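Ticket 772 - wrist cam vs. new finger, grip drops out on domed part
Opened by: Montserrat Olmedo
Assigned: Trefor Rees
Site: Flokville
Status: open

Problem
Swapped the Wanura gripper for the Joltow one on the same arm. Same controller, same pick program. Controller says "no part" when the finger gets to the rim and the job stops. The Wanura never did this.

Log

Sun 2 July, Montserrat
Ran the pick 100 times with the Joltow, bare finger. 3 stops, all at the rim. Restart clears it every time.

Next day, Trefor
Is the force limit still the Wanura number? Ours was set to 2,000 in the config and I dont think anyone touched it after the swap. Please check before you take anything apart.

Montserrat
Yes still 2,000. Lowered it, no change. Put it back.

Trefor
OK then. Try tape on the finger for grip, and send me a wrist cam still with the finger up at the rim. Slow speed. Want to see how close the bracket gets.

Montserrat
Orange tape on, went on wrinkled, sorry. Overlaps in places. Still attached. Finger tip is right up at the rim, bracket tip just over the top part of it. Cant tell from this view if the finger is really touching. Dome is glossy with fine white scratch marks all over, could be messing with the part detection??

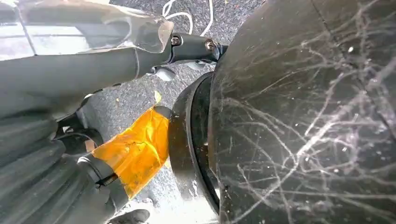
Trefor, to do
1. Redo the tape - one layer, flat, no bubbles.
2. Look at the edge of the cloudy shield by the bracket, its lifted a bit. Press down or trim.
3. Same pick with camera detection off, force only. If it stops again its not the scratches.
4. Volker has the old Wanura fingers. Ask him to bring them so we can run both on teh same part.

Montserrat
Will do 1 and 3 first. Volker is out till Thursday.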